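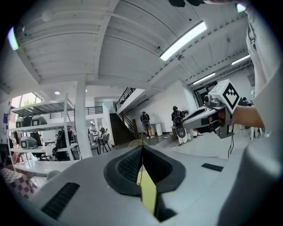 The objection from the Peltard side was read into the minutes first: the shelving should not be moved until the lighting is settled, as two rows of uprights would have to be shifted again if the fixtures are relocated. The objection was accepted in part. See item 2. 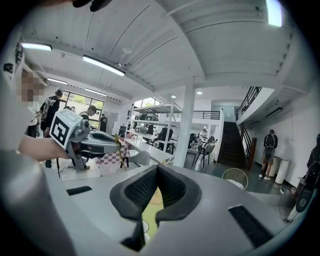
Cisneros, February 10, 2020

Minutes, workshop fit-out and layout, second meeting

Present: representatives of Brorkon (tenant), Vunus (electrical) and Peltard (shelving and benches). A quorum was noted. The January minutes were approved with one correction: in item 5, "upper landing" should read "mezzanine."

1. Lighting
Vunus reported on the linear fluorescent fixtures under the corrugated ceiling. Light readings at bench height ran from 200 to 875 lux, with the low reading taken at the foot of the stairs. The tenant asked for no less than 375 lux at any fixed work position. Vunus considers this possible by changing tubes and cleaning the fixtures, without new wiring. The small round ceiling spotlights stay on their own switch. Vunus to send a marked-up ceiling plan showing the beams, which the present plan omits.

2. Shelving
The white metal unit near the window remains where it is for now. Peltard will supply the load rating per shelf. Equipment is to stay off the top shelf until the rating is received. Any further units will be ordered only after the ceiling plan under item 1 has been agreed. Wall anchors were discussed and left open, the wall on that side being of unknown construction.

3. Tables and workbenches
The table in front of the shelving restricts access to the lower shelves. Agreed to bring it forward. Peltard proposed around 3 feet of clearance; the tenant accepted this provided the walkway past the column is kept. Bench users to clear their own surfaces at the end of the day. A request for bench-mounted power strips was deferred to the next meeting.

4. Stairs and mezzanine
Railing fixings at the upper level to be checked for tightness and the result entered in the building log. Nothing is to be stored on the stairs or under the first flight. The tenant asked whether the mezzanine may be used for light storage. No answer can be given without the floor loading figure, which Brorkon will request from the landlord.

5. Chairs
Office chairs are to be kept out of the walkway when not occupied. Worn casters to be replaced from stock.

6. Cables
Cables hanging to floor level were raised as a trip hazard. Hooks to be fitted along the bench edges. Peltard to quote.

7. Other business
Window blinds: carried over from January. No quote received.

Actions open: ceiling plan (Vunus), shelf rating and hook quote (Peltard), floor loading (Brorkon).

The next meeting will be called on receipt of the ceiling plan.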